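Journal > Home and tidying > Boxes

Print this page | E-mail this to a friend

Clear boxes, and why I'm never going back

31/08/2026

I have finally cracked the craft cupboard, and I am so pleased with myself that you're all going to have to hear about it.

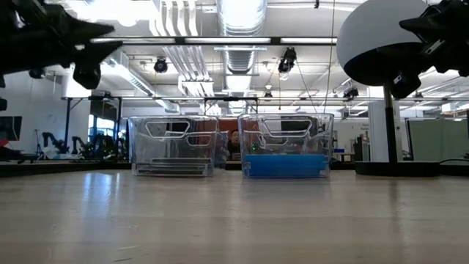 It started with wool. I had been keeping it in a wicker hamper with a lid, which looked lovely and swallowed everything I put into it. In February I bought a whole new batch of grey double knitting for a cardigan and then found the same grey, same weight, at the bottom of the hamper when I was hunting for a missing needle. I now own enough grey wool to knit a cover for the car.

So out went the hamper (to my sister, who keeps potatoes in it) and in came see-through plastic boxes. Open tops, plain sides, a cut-out handle near the rim. I know they're not glamorous. I don't care! I can stand in the doorway with a cup of tea in one hand and see what's in every single one.

The handles matter far more than I expected. My old boxes had those clip-on ones that ping off the moment you fill the thing with anything heavier than socks, and I have dropped a full box of buttons down the stairs that way. We were still finding them at Christmas. A hole cut into the side is just a hole, so there's nothing to ping. You get your fingers in and off you go.

A few things I've learned, in no order at all.

Buy them all the same. I tried to be thrifty and mix in two odd ones from the shed, and they annoyed me every time I opened the cupboard until I gave in and put them back with the plant pots. Mine are the Mellelix ones, in the middle size, and I bought them from Prokgate because they let you buy singles. I did look at the Wila boxes too, which are a nicer shape, but they taper towards the bottom and you lose a surprising amount of room.

Measure the cupboard. Then measure it again with the door hinges in mind. Mine is an old Eklund linen cupboard, 1149 mm across on the inside, and I was all set to order three boxes per shelf until I noticed how far the hinges stick out. I'd have been forcing the last one in with my knee.

Put one colour or one job in each box. I went by colour for the wool and felt, and by job for everything else – mending, wrapping, painting, and one for the sewing machine feet and all those little bits that came with it. Flat things go in flat, along the bottom. I used to stand my felt sheets up on end and they slumped over and got a crease I could never iron out. Laid down they behave beautifully, and a strong colour like a bright blue shows up straight through the side, so I haven't needed a label on that one.

Leave a box empty. This is my favourite bit! It feels wasteful at first, and everyone in this house has tried to claim the spare for something. But when I'm halfway through a project and tea needs to be on the table, the whole lot goes into the empty box, and the box goes on the shelf, and next time I get it down with everything still together. Before, I was sweeping half-finished bunting into a carrier bag and then not seeing it for a year.

Do the sorting on a big table if you possibly can. I did my first go on the bedroom floor and my knees have still not forgiven me. The second time I cleared the long table, lined the boxes up at the far end and worked towards them, and it took one afternoon with the radio on. I also found eleven tape measures' worth of ribbon, a glove, and the instructions for a bread maker we gave away.

Now for the grumbles, as I do want to be fair. Clear plastic scratches if you drag it along a shelf, so lift it. It shows dust. And with no lids, anything on the top shelf wants a bit of cloth over it – I cut up an old pillowcase and that does nicely.

The cupboard under the stairs is next. There are 800 screws in there and I'd be surprised if any two of them match. If you've got a good way of storing screws, please tell me in the comments, as I'm starting with the left-hand shelf as soon as the spare boxes arrive.

Print this page | E-mail this to a friend

Search this blog
Type a word and press enter
Go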